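Chores and Machines Group, August meeting
Minutes, typed up by me from my own scribbles, so blame me for anything I got wrong

We started at 7 with eight of us at the long table at Dresto and two more on the phone, which crackled the whole time. Last month's minutes were accepted once I fixed the spelling of Shimada (sorry!).

1. Are we any closer?
Anas Abou Jaoude had the floor first. He's been working through the Skunis practice runs, all 2,129 of them, and he wanted us to hear the dull parts as well as the good ones. His view is that picking up one thing from a clear spot is pretty much handled. Clearing a kitchen table with everything left where the family dropped it is still a mess. I asked if that meant a year or ten years and he wouldn't bite.

We got stuck for a good while on what counts as "done." If the rolling pin goes in the drawer but the drawer won't shut, is that a chore finished? I say no. My mother would say no. Shimada thinks we should score it as half, and there was some grumbling from the phone end.

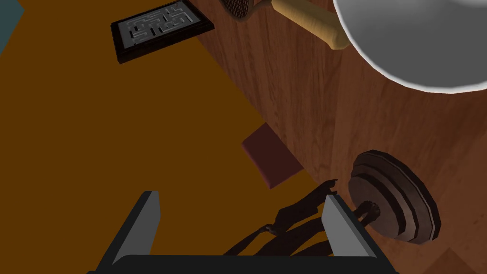

Then we moved on to mixed clutter, kitchen things and games all together, since that's what most of our houses look like by supper. Anas said a bowl, a puzzle and a rolling pin each want a different grip, and choosing where to grab is the part that eats up the time. I said my kids have the same problem. Agreed to keep simulated tables for the first round and hold off on real kitchens until the scoring is settled.

2. Shop floor
Floltard sent over a page of notes from their stockroom trial. Restocking full cartons went fine by their account — opened cartons, not so much. They still have a person walking behind to straighten the shelves, and a couple of us wondered out loud what was being saved there. I'm to write back and ask how long the straightening takes. They'd also like us to visit, and everybody said yes before I'd finished the sentence.

3. Towels
Held over again. I know, I know. Shimada has promised a proper write-up on folding and swears it'll fit on one sheet.

4. Money and odds and ends
We owe Dresto for the room, and I'll pay it this week. Chipping in stays at 15 dollars each.

To do
Me: letter to Floltard, room bill
Anas: short list of the runs that went wrong, with his guess at why
Shimada: towels, plus a scoring sheet with the half-point idea written out so we can argue over it properly

Wrapped up a little after 9. Next meeting same place, and please bring your own mug.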